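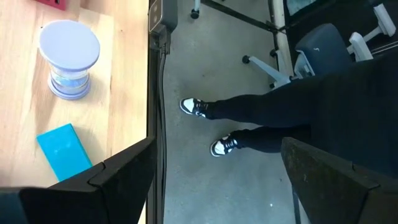
Gripper-level view of the bench, with a small lidded container and a turquoise block on the tabletop.

Planning the second arm: what we budgeted for and what we missed

Jun 8, 2025

Members have been asking when the Tadlow workshop will get its second bench arm, and what it will cost. The short answer is that the order goes in once the Stikgate grant is confirmed, and that the arm itself makes up less of the total than most of us expected. The longer answer follows, partly for members and partly for other small shops that have written to us with the same question.

The first arm was bought in a hurry. We had money that had to be spent before the end of a grant period, we compared the prices of three arms, and we picked the one that fit. The quote covered the arm, the controller and a power supply. It did not cover fingers, spare cables, mounting hardware, a wrist camera or anything to pick up. All of those came out of the general fund over the following months, in small orders, each with its own shipping charge. When we added up the receipts this spring, the extras had passed $3,000. No single item on the list was a surprise. We had simply never put them on one page.

So this time the page came first. The main lines are below, in the order we now think they should be decided.

The table

Start with the table. Reach, height and stiffness all depend on it, and changing it later means taking the arm off and calibrating again. We like a wooden top because it is easy to drill, cheap to replace and kind to dropped parts. The drawback is that wood moves with the seasons. If your work needs tight positions all year, price a metal plate to go under the base. Ours does not, and we have left the plate out of the budget.

Leave floor space as well. People need to walk past, sit down at a desk and pull a chair back without leaning on the equipment. On our plan the second bench gets a clear strip on its open side, and the desks on that side will be moved back to make room for it. This costs nothing, but it has to be agreed on with everyone who uses the room, and that took most of May.

Mounting and cables

We have set aside $700 for rails, brackets, clamps, cable and cable ties. That will look high to anyone who has not done this before. Buy more rail than the drawing calls for. Every bracket we have fitted has been moved at least once, and a rail that ends at the exact spot you first wanted leaves you nowhere to go. For cables, measure the full path with the arm stretched out, then order the next length up. Keep one spare of every cable type in a labeled bag. A camera cable that fails in the middle of a job can stop work until the mail comes, and the part is cheap.

Fingers and gripper

The fingers are the part that wears. They scuff, they pick up dust, and the tips change shape slowly enough that you may not notice until small items begin to slip. We print our own and treat them as a supply item, like sandpaper. The plan allows for 5 pairs in the first year. If you buy molded fingers, ask the seller two questions before you order: whether the fingers are sold separately from the gripper, and whether the screws are a standard size. We did not ask the second question the first time.

The wrist camera

A camera close to the gripper shows what the fingers are about to touch, and a fixed camera overhead often does not. It also shows the fingers themselves, which take up a good part of the view, and whatever happens to be beyond the edge of the bench. Ask the supplier for sample footage from a camera mounted where yours will be. A spec sheet will give you resolution and frame rate but will not tell you how much of the bench is left to see between the fingers. A wider lens helps with this, and it also bends straight edges near the sides, so plan some time for correction.

Because the camera sees past the table, we have added a line to the room policy. Anyone working nearby should be told when recording is on. Please do the same if you are setting up in a shared space.

Things to pick up

This is the cheapest line and the one most often forgotten. For practice work we use small household and toy items: containers with lids, plain blocks, anything with a clear shape and color. Buy duplicates of the ones you like, since stores change their stock and a replacement that is slightly larger can upset weeks of results. Include something see-through if your real parts are see-through, as those can be hard for a camera to read. A storage box with a lid is worth having too, or the items drift off to other benches.

Service and spares

We looked at two service offers. Trostia sells a yearly plan that covers the arm and controller, with return shipping paid. El Idrissi does not offer a plan but will quote for repairs one at a time, and lends a controller while yours is away. We have chosen to go without a plan for the first year and to keep the same amount in reserve. If we had only one arm we would probably have decided the other way. With two, a failure slows us down but does not close the bench.

Time

Money is only part of the budget. Setting up the first arm took 7 weeks from delivery to regular use, and most of that went to small jobs: waiting on a bracket, reprinting a finger, finding out why the camera dropped out when the arm turned. We expect the second to go faster, but we have not put a shorter figure in the plan. Classes on the new bench will not be listed until it has run for a full month without changes.

What happens next

The grant decision is due this summer. If it comes through in full, we will order the arm, rail and camera together to save on shipping. If it comes through in part, the table and mounting will be done first and the arm will wait – those can be used with the equipment we already own.

The budget sheet is pinned up by the workshop door and a blank copy is available on request. If you run a similar bench and see a line we have left out, please write it on the sheet or send us a note before the order goes in.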